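## Garment handling set: jackets

Gallery page for the Borell jacket subset, posted October 15, 2018. Collection is by hand-held gripper, with an operator working through each garment on an ordinary bed. The subset holds 537 demonstrations of sleeve and hood handling, recorded in homes so that the bedding, walls and lighting vary between sites. Suha Saliba ran the sessions and Teodoro Cuesta checks the labels.

Each demonstration is stored with jaw opening, tool pose and video on a common clock. Labels mark the garment state: flat, bunched or folded. A sleeve gets its own label when it differs from the body.

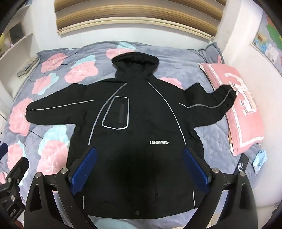
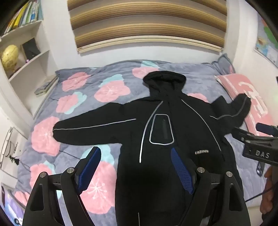

*Black hooded jacket with light grey piping, on floral bedding. Blue finger pads on the gripper jaws.*

Black garments remain the hardest class for the Petersen segmenter. Hood interiors and collar folds tend to merge into one region, and the sleeve boundary is often drawn from the trim alone. Labellers should mark the full fabric outline and ignore the piping when placing edges.

Patterned bedding stays in the set. An earlier release from January used plain sheets only, and the model trained on it picked grasp points on printed flowers when tested elsewhere.

Known gaps: 6 demonstrations have a clock offset and are held out until they are re-aligned. Version 3 of the label guide applies to everything on this page; files tagged version 2 need a second pass before export to Birkar.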